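Standby Power in Student Housing: A Survey of Two Halls

Report for Environmental Studies, spring term
Submitted in May

Background

Standby power is the electricity a device uses while it is plugged in but switched off or idle. A single charger uses very little, so most people leave it in the wall. We wanted to know how much this adds up to in a student hall, and whether students would change what they do if somebody gave them the numbers.

We picked Flarkow Hall and Estwood Hall. Both have single rooms and shared kitchens. Flarkow was rewired when it was renovated and has more wall outlets per room. Estwood has 2 outlets in each bedroom, so nearly everybody there uses a power strip.

Method

We put 300 paper surveys under doors and got 258 back. The survey asked what was plugged in at the time of answering, what was switched off but still plugged in, and whether the room had a strip with its own switch. We also borrowed a plug-in meter from the physics lab and measured common items one at a time. Each item was left on the meter overnight. Kitchens were left out because the refrigerators have to stay on and would have hidden everything else.

Lamps came up in almost every survey. A lamp with a switch on its cord normally draws nothing once it is off, but a lamp with a transformer in the plug can keep drawing a little. We did not know this when we wrote the questions, and the survey does not separate the two kinds. This is a weakness in our data. 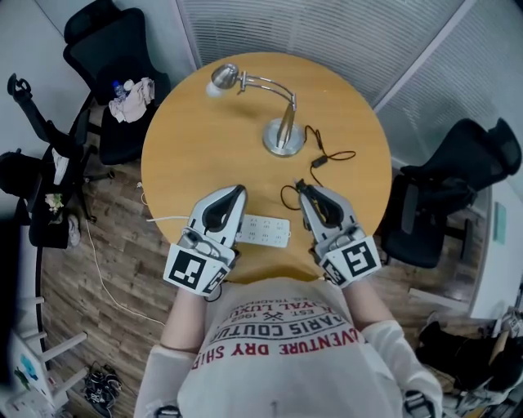
Several students in Estwood objected to the idea of turning everything off at the strip. One wrote on the back of the survey that her clock and her phone charger were on the same strip as everything else, so switching it off at night meant missing class, and that a second strip would cost more than she would ever save.

We think she is right for a single room. The savings only show up across a building, and students in these halls pay a flat rate anyway.

Results

Adding the metered values to the survey answers gave a total of 1,420 kilowatt-hours a year for both halls. Game consoles left in rest mode were the largest part, followed by printers and speakers. Phone chargers were near the bottom, although most of the posters on campus are about phone chargers.

Estwood used less per room than Flarkow. We expected the opposite. Students in Estwood may unplug things more often when they run out of sockets, but we did not ask about that.

Problems

The meter does not read well at very low loads, and some small items showed as zero. Rooms that did not return a survey were not estimated.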